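What I learned when the gripper wouldn't let go

I've been putting off writing this one because it makes me look a bit careless, but a couple of you asked about finger safety with small home grippers, so okay, let's go. Mine is built up from the Feledora kit with a Bratance motor board, and for most of a year it behaved beautifully. Then in September it closed on a block, squealed, and stayed closed with the motor still pushing. I did the worst possible thing and reached in to pull the block out with the power on. It let go all at once and came back shut on the side of my thumb (ouch!). No stitches, just a purple nail and a lot of language.

The fault was so small! A strand of sewing thread had wound itself around one of the lower pivots, tight as a bobbin, so the finger dragged on that side and the board never got the reading that tells it to quit. The current limit should have caught it anyway, but I'd turned that up to get a better hold on slick plastic and then forgotten all about it. Log entry 653, if you like that kind of thing, is just the word STALL over and over.

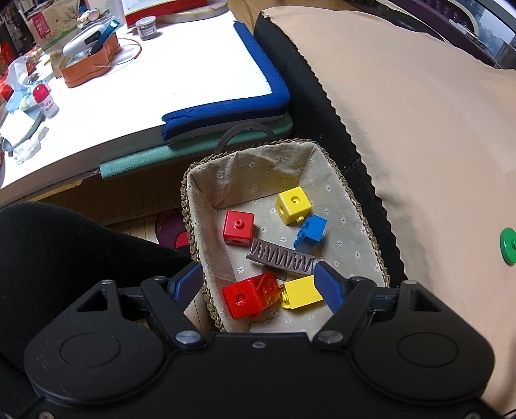
Pivots come first in my check now, before I so much as plug anything in. Switch off at the wall, wait 15 seconds for the board to drain, and work each finger in and out by hand. It ought to feel the same on both sides. Then get a flashlight on the big silver pins at the bottom of the arms and the little ones up top, and pick out any fuzz with a wooden toothpick. Tweezers scratch, ask me how I know. Watch what you're gripping out of, too. A woven basket with a cloth lining is lovely for toy blocks, but when that lining creases up along the side a finger can pinch a fold along with the block, so I smooth it flat and clip it over the rim before a run.

A few other things I do differently:

Put the off switch where your free hand already is. Mine was behind the table leg, and I found that out with my thumb in the thing.

If you change the current limit, write the old number on masking tape and stick it to the housing. Mine went back down to 2 amps and it holds blocks just fine with clean pads.

Wipe the pads with a barely damp cloth. Dusty pads slip, and slipping is what tempts you to crank everything up in the first place.

Keep thread, hair ties and twist ties well away from it. I sew in the same room, so I run a lint roller over my sleeves, which feels silly and works great.

And if it jams, power off, count to 15 again, and only then go near it. The block can wait.

Recent tips
Getting candle wax out of a tablecloth
Geltuvley glue: what it sticks and what it ruins
Quieting a squeaky drawer with soap
Reader mail: the Abubakar vacuum that kept eating rug fringe
104 uses for a wooden toothpick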